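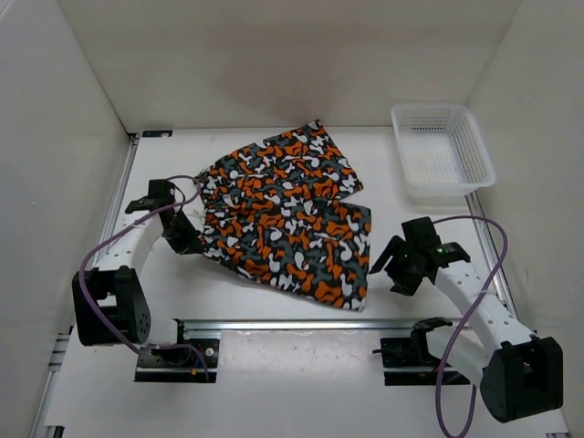

Folding bench is finally up and wired, both arms homing ok, and I'm stuck on the waistband. Towels fine. Tea towels fine. Shorts no. Left gripper comes down at the waistband, fingers pointing straight into the cloth, and the elastic just bunches up under it. The drawstring end is right there too so half the time I think it pinches that instead. Right one is meant to take the lower leg by the hem and then both lift. Doing it from scripted waypoints at the mo, no fancy learning stuff. Software is Tornico, bit out of date, works. Anyone done elasticated stuff at home and got it reliable?? Want it sorted before Wednesday, got people coming round the workshop.

bodgeit_ken

nice tidy build. what fingertips are you running? bare plastic on that sort of cloth is hopeless, I stuck heatshrink over mine and it went from useless to just annoying

mags_in_the_shed

Elastic is horrible, full stop. Stop grabbing the waist. Grab both leg hems, lift, let the waist hang, then lower it over the far side of the table. Gravity does your flattening. I did 51 pairs of kids PE shorts that way for the school jumble and only had to rescue a handful by hand.

bodgeit_ken

hang on, that needs reach. if the arms are the short Villalobos ones they wont lift adult shorts clear of the table by the hems

mags_in_the_shed

They don't have to clear it? Drag is fine. Table's smooth.

torquewrench18

Disagree with mags sorry. Dragging by the hem twists the legs over each other every time unless both arms are dead in step, and I bet they're not. Waistband first is right, your approach angle is wrong. Straight down = you push the elastic away from you and it rucks. Come in low from the side, about 30 degrees off the table, one finger sliding under.

Also sort your cable. Big loop like that on the right will catch on something, mine took a mug out.

halfpint_robotics (OP)

ok lots here ta

ken - bare fingers. will try heatshrink tonight
mags - arms arent Villalobos, its the Zirton kit, reach is a bit better but not loads
torque - can't get that low, gripper brackets hit the table before the finger gets under. tried it. And the loops are that size on purpose, had them tighter and the wrist kept tugging the connector out. Not changing that

torquewrench18

Then longer fingers. Print some. You're fighting the geometry, no amount of fiddling waypoints will fix it.

halfpint_robotics (OP)

longer fingers = more flex = misses the hem. been round that loop already, had a set 18 mm longer and they bent like a ruler

slopandweld

why are you folding shorts with two robots when a drawer exists

halfpint_robotics (OP)

helpful as ever

seija_l

Seija Lahtinen here, I posted the sock sorter last January if anyone remembers. Two things. One, tuck the drawstring inside before you lay them down, it's cheating but it takes one variable out and you can put it back later. Two, do you have the grip current limit set low? Elastic pushes back. Jaws think they've closed on something thick and stop early, then the cloth slips out on the lift. I had the same for weeks. Log the jaw position at the grab and compare a good one with a bad one.

bodgeit_ken

+1 on that, forgot about the current limit. default on those is stupidly low

mags_in_the_shed

Still say hems. But yes, log it.

halfpint_robotics (OP)

Limit was at 200 mA!! Must have left it there from when I was testing with paper. Upping it now. Will report back.

torquewrench18

Go careful, don't just whack it to max. You'll strip the gears and then you'll be on here asking about that

halfpint_robotics (OP)

Right. Went up in steps of 100, stopped at 500. Heatshrink on both sets of fingers. Drawstring tucked. Waistband grabs way better, got it on the first go most times. Falls over at the second fold now, legs come over skewed and the bottom one slides. So mags gets half a point maybe

mags_in_the_shed

I'll take it. Put a bit of grippy drawer liner under the middle? Samdale market has a stall, sells it off the roll, cheap as anything.

torquewrench18

Not liner!! It'll drag on the way over and you'll get a ridge. Slow the fold down first. What speed are you at?

halfpint_robotics (OP)

quickish. ok slowing it down before I spend money. does anyone have a sane speed for the last bit of the fold, when the hem's nearly down

seija_l

I drop to a quarter of normal for the last hand's width and open the jaws while still moving, very slightly. If you stop first then open, the hem springs back a bit.

halfpint_robotics (OP)

ooh opening while moving, not tried that. Tornico lets you overlap moves I think? need to find the setting

bodgeit_ken

blend radius, under motion. its off by defualt

slopandweld

drawer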